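Chapter 7
Touchscreens and How They Sense a Finger

Most people touch a screen many times a day and never think about what the glass is doing. This chapter covers how a phone or tablet finds the position of a fingertip, how it tells a tap from a swipe, and what goes wrong when the surface is dirty or the finger is covered. Chapter 8 moves on to styluses, which build on the same ideas.

7.1 Two kinds of screen

Older touchscreens were resistive. Two thin layers, each coated with a material that carries current, were held a small distance apart. Pressing on the top layer pushed it into the bottom one, and the device worked out the position from the change in voltage. A resistive screen responds to anything that presses on it, including a pen cap or a gloved finger. It needs real pressure, though, and most of the early models could follow only one point at a time.

Nearly all phones now use capacitive screens. A grid of clear conductors sits under the glass. Your body can hold a small electric charge, so a fingertip near the grid changes the capacitance at the nearest crossings. The controller reads the grid over and over and looks for those changes. No pressure is needed.

7.2 What dirt does to the signal

Skin oil by itself has little effect on a capacitive screen. Water is a bigger problem. A drop can join neighboring crossings, and the controller may report a touch that never happened or lose track of a real one. Salt water and sweat are worse than rain.

For the exercises in this chapter, start with a clean, dry screen. Turn the device off, wipe the glass with a soft cloth, and turn it on again. 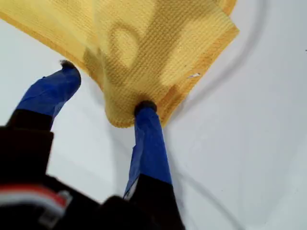
Fragkou objects that the cleaning step is given too much weight, and that students at Lisbridge got the same tap results on smudged phones as on clean ones. For single taps that is a fair point. The difference shows up in slow drags, where a finger sticks and skips on an oily surface and the recorded path comes out uneven.

7.3 Scan rate and delay

The number of times per second that the controller reads the grid is called the scan rate, given in hertz. At 90 Hz, the grid is read once every 11 milliseconds or so. A touch that lands just after one reading has to wait for the next. The total delay also includes the time the software takes to respond and the time the display takes to redraw.

The Griltport data set, used in Exercises 2 and 3, holds 459 recorded swipes made on a Clavetti tablet. Each line gives a time and a position. Plot any 30 of them before you read Section 7.4, and mark the places where the finger changes direction.

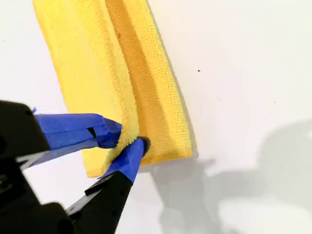 Figure 7.2. Folded yellow microfiber cloth.

7.4 From points to gestures

The controller reports only positions and times. Deciding that a set of points is a tap, a swipe or a pinch is the job of the software. The simplest method uses 2 limits, one for distance and one for time.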